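About Onstead

Onstead began with Samina Gondal, a borrowed desk and a very long list of questions from laundries and care homes wondering whether a robot could be of any use to them, and if so, how on earth to pay for one. We still answer those questions every day, and we still enjoy it (most of us, most mornings!).

We help people plan and budget for automation before they sign anything. Shagufta Warraich looks after the costings, and she'll ask about spare parts, floor space, training and the electrician's bill long before she asks which arm you like the look of. Mohsin Mirani does the site visits, tape measure in hand, and has now filled 413 pages of notebooks with door widths and socket heights. A first plan normally takes 3 weeks and covers the machines you already own as well as the ones you're thinking of buying.

Round doors, shiny rims and grippers up close:
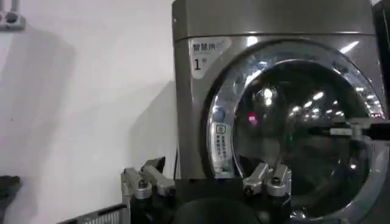
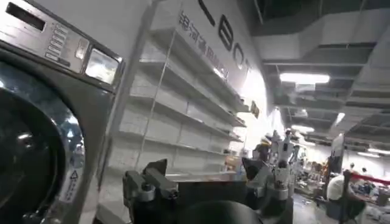
Our smallest clients spend very little with us, and we like it that way. A first telephone call is free, a written budget review is £85, and if you go on to a full plan we take that off the bill. Nusrat Dogar answers the phone at our Skelden office and will happily talk you through leasing, second-hand kit and what to set aside for repairs, so do ring her, even if you're only at the wondering stage.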